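Kestura – aménagement des postes de table, lot mobilier
Rapport d'avancement à l'attention du financeur
Période close fin mai

1. Où en est-on

Le lot mobilier avance, moins vite que ne le laissait entendre la note de lancement, et je préfère l'écrire dès la première ligne. Sur les 18 plateaux prévus, tous sont livrés. Les petites tables d'appoint noires, destinées à être posées dessus, sont arrivées en deux fois, et la seconde livraison de Gestel ne correspondait pas tout à fait à la première : même teinte, même format annoncé, mais des piètements dont l'ouverture varie d'un exemplaire à l'autre. Le fournisseur parle de tolérances. Nous avons demandé lesquelles, par écrit, et la réponse se fait attendre.

La dépense engagée à ce jour sur le lot s'élève à 2 086 euros, transport compris. Elle reste dans l'enveloppe. Je ne m'en félicite pas outre mesure, car les reprises ne sont pas encore chiffrées et il y en aura.

2. Plateaux
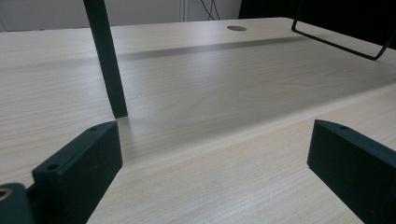
Le choix du décor bois clair avait été défendu par Loltau au motif qu'il « adoucit » l'espace de travail. L'argument me laissait froid et il me laisse toujours froid. Un décor de ce genre se juge sous l'éclairage réel, et sous le nôtre la surface prend un reflet doux, tandis que le chant du panneau posé par-dessus accroche nettement la lumière. Ce reflet ne gêne pas le travail courant, mais il complique l'inspection : une rayure fine dans le sens du fil se confond facilement avec le veinage, et il faut se pencher de côté pour trancher. L'atelier Ghiță, consulté pour la finition, propose un vernis plus mat. Je demande à voir un échantillon posé chez nous avant d'en discuter le prix, les nuanciers ayant déjà servi une fois à nous convaincre.

Autre réserve, la superposition de deux surfaces de même teinte. Sur catalogue, l'effet est homogène. À l'usage, le bord du panneau supérieur se repère mal quand on regarde d'en haut, et un objet posé à cheval bascule. Un liseré contrasté coûterait peu. Loltau s'y oppose pour des raisons d'aspect, ce qui m'étonne de la part d'un bureau qui a présenté la lisibilité des postes comme sa première préoccupation. Le point est inscrit à l'ordre du jour de la prochaine réunion de chantier – pour la deuxième fois.

3. Petites tables noires et essais de pose

Les essais consistent à disposer des objets légers autour et au-dessus de la petite table, puis à débarrasser, et à recommencer. C'est répétitif et cela met vite en évidence les défauts d'un meuble. Le dessus noir mat marque au moindre contact ; on l'essuie, il marque de nouveau. Les pieds obliques sont fins et, sur certains exemplaires, l'un d'eux ne porte pas franchement. Gestel recommande des patins adhésifs. Nous en avons collé sur 5 tables, avec un résultat que je qualifierais de moyen : le jeu diminue, les patins glissent.

Reste la question de la place. Le programme suppose que la moitié avant du plateau demeure libre pour la manipulation, la petite table étant reculée. C'est la seule hypothèse du dossier initial que je n'ai pas envie de contester. Elle fonctionne quand on s'y tient. Quand la petite table est ramenée vers l'avant, ce qui arrive en fin de séance, ses pieds obliques empiètent sur la zone de travail et tout le monde s'en plaint.
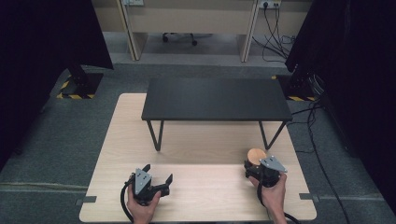
Poste d'essai sur moquette grise : petite table noire en retrait, objet rond tenu près du pied avant droit.

La fixation des plateaux par équerres, retenue contre mon avis au départ, se comporte correctement jusqu'ici. J'attends tout de même un cycle complet de montage et de démontage avant d'écrire qu'elle est validée. Deux postes seulement ont été démontés à ce jour, ce qui ne prouve pas grand-chose. Quant à la moquette, elle avait été présentée comme neutre pour la stabilité. Je n'ai trouvé aucune mesure à l'appui de cette affirmation dans les pièces du marché, et je la range donc avec les autres promesses en attente.

4. Ce qui n'est pas fait

Le marquage discret des emplacements sur les plateaux n'a pas commencé. Le prestataire attend le choix du vernis, et le choix du vernis attend l'échantillon. La notice d'entretien fournie par Gestel tient sur une page et se contredit sur l'usage de l'alcool ; nous appliquons la consigne la plus prudente, chiffon humide puis chiffon sec. Le stock de pièces de rechange est à zéro pour les pieds.

5. Demandes

Nous sollicitons votre accord pour différer le solde dû à Gestel jusqu'à réception des tolérances écrites et au remplacement des tables qui ne portent pas d'aplomb. Nous demandons aussi l'autorisation de commander le liseré sur deux postes, à titre d'essai, sans attendre que Loltau change d'avis. Le chiffrage des reprises sera joint au prochain rapport, avec l'avis de l'atelier Ghiță s'il nous parvient d'ici là.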